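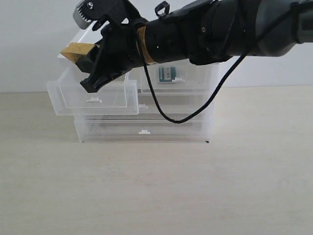
Storage and sorting work for the Gonder lending collection moved from planning to use during this period. The collection holds 3366 small items, mostly building blocks, counters and shape sets, which were previously kept in mixed cardboard cartons. The grant pays for drawer storage, labels and the staff hours needed to sort the stock. The clear plastic drawer unit, shown with its top drawer partway out and a tan wooden block at the opening, is the type under review for small loose pieces. Clear drawers were preferred to solid ones so that contents can be checked from the counter.

Status by work area

Sorting. All cartons from the Costa site have been opened and their contents separated by material and size. Cartons from the Stundatau site are 85 percent complete. The rest hold mixed sets with missing parts and will take longer per carton than the original estimate allowed. Plain wooden blocks are now stored apart from painted ones – the two had been lent out together, and returns were hard to check against the loan sheet.

Storage units. We have placed 14 drawer units in the sorting room. Each is assigned to one category and stands directly on a tabletop. Wall mounting was considered in the first plan and has been dropped, as it would have required approval from the building owner and would have made the units harder to move between sites.

Labels. The first label stock, supplied by Histiretti, lifted at the corners after repeated cleaning. A second stock with a stronger adhesive is on trial. Labels go on the lower left of each drawer front so that the view of the contents stays open.

Filling levels. Drawers filled to the rim caught on the tier above when closed. The working rule is now to leave a gap of one block height at the top of each drawer. This lowers the capacity of a unit by nearly a fifth and has been included in the revised storage plan.

Budget

Spending on units and labels is within the approved amount. The second label stock added $800, covered by the savings from wall brackets that were not purchased. No change to the total grant is requested. Staff hours are slightly over plan for sorting and under plan for installation.

Open items

The loan sheet still lists items by old carton number. It has to be reissued with drawer codes before regular lending resumes at Costa. Draft codes have been written for the block and counter categories. Shape sets are pending a decision on whether incomplete sets will be lent or held back for parts.

Work planned for the next period

The remaining Stundatau cartons will be sorted first, followed by a full count against the inventory list. The label trial ends in August, and the selected stock will then be applied to all units. Drawer codes and the new loan sheet will be submitted with the next report.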